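Robot Manipulation Lab, Unit 4: Sorting from a Cluttered Tray
Course handout

Instructor: Rebecca Vitale
Lab assistants: Junhao Liao, Marta Karpenko

Before you come to lab

Read the Unit 3 notes on grasp poses again, especially the part on approach direction. You will need your own saved calibration from last unit. If you were absent for calibration, see Junhao before the session and not during it. He can get you through it in the hour before lab.

Each team should also have the Kerance control package installed and running on at least one laptop. Check that it opens and that you can load a saved pose. We lost most of the first half hour in Unit 3 to laptops that hadn't been updated.

What this unit covers

In Units 2 and 3 the arm picked up one object at a time from a bare surface, and you knew where the object was. In this unit the objects are in a tray with other objects. Some touch, some overlap, and some are soft. Your arm has to take an object out of the tray, carry it across to a box, and let go of it in the right place.

We are still working with teleoperation here. You drive the arm yourselves, and the software records the joint positions and the camera view. In Unit 5 we use those recordings to train a policy, so the quality of what you record now decides how much trouble you have later.

Terms used in this handout

Episode – one complete attempt, from the home pose back to the home pose.

Clutter – objects close enough together that the gripper can't reach one without coming near another.

Regrasp – putting an object down and picking it up again with a better grip.

Drop zone – where the object is supposed to end up. For this unit it is always one of the boxes next to the tray.

Rigid and soft objects

A wooden block keeps its shape when the gripper closes on it. If the grip is off center the block may turn, but you can predict which way. A ball is also rigid enough for our purposes, but it rolls if one finger arrives first. Come straight down on a ball and close slowly.

Cloth is different. There is no single correct place to grab a knitted hat. Pinch a fold near the top, lift a short distance, and stop to see what comes up with it. A large cloth can drag two or three other things along when it moves. If that happens, lower it again and pick a different fold. Do not shake the arm to get things off. Last year a team stripped a wrist gear that way and the replacement took until April to arrive.

Rings and stacked pieces fall somewhere between. Decide as a team whether you are treating a stack as one object or as several, and write your decision at the top of your log. Either is fine, but you can't change your mind partway through.

Procedure

1. Send the arm to the home pose and check that both fingers open fully.

2. Put the boxes in a column beside the tray. Turn them so that the side you want is facing up. A box with the hole facing up is open for drops. A box with a picture facing up is closed, and nothing goes in it.

3. Fill the tray from your team's bin. Spread the soft items out so that they cover some of the hard ones, and leave some of the hard ones in the open. 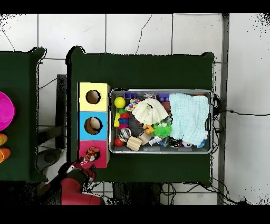

4. Name the target out loud before you start recording. The person driving should not be the one who chooses it.

5. Start the recording, pick up the target, and move it to the drop zone. Keep the approach above the rim of the tray until you are over the target. The rim is metal and the fingers will lose.

6. Return to the home pose and stop the recording. Mark the episode as a success, a regrasp, or a failure.

7. Record 10 episodes per driver, then switch. Everyone on the team drives.

Keep your failures. A failed episode with a clear label is useful to us, and a deleted one is a gap in the log.

Cables and floor space

Keep stools and bags away from the cables. If you need to move a table, ask Marta first – the camera calibration depends on where the table stands, and a small shift is enough to spoil it.

What to turn in

One log per team, with the label for each episode and a sentence on every failure. Nia Gethin's team from the last course wrote a good one, and it is in the shared folder as a model. Note how short the sentences are: "Left finger hit neighboring block, target rotated, grip lost." We don't need more than that.

Also turn in one page, written individually, on these points:

Which object gave your team the most failures, and what you changed to deal with it.

Whether the order in which you emptied the tray made a difference.

One thing the camera could not see that you could see from where you were standing.

Grading

The log counts for half and the page for half. Your success rate is not graded. A missing label costs 2 points.

Questions about the software go to Zoriana Stetsiuk, who looks after the Kerance installation. Questions about grading go to me. Lab stays open for an hour after the session for teams that haven't finished recording.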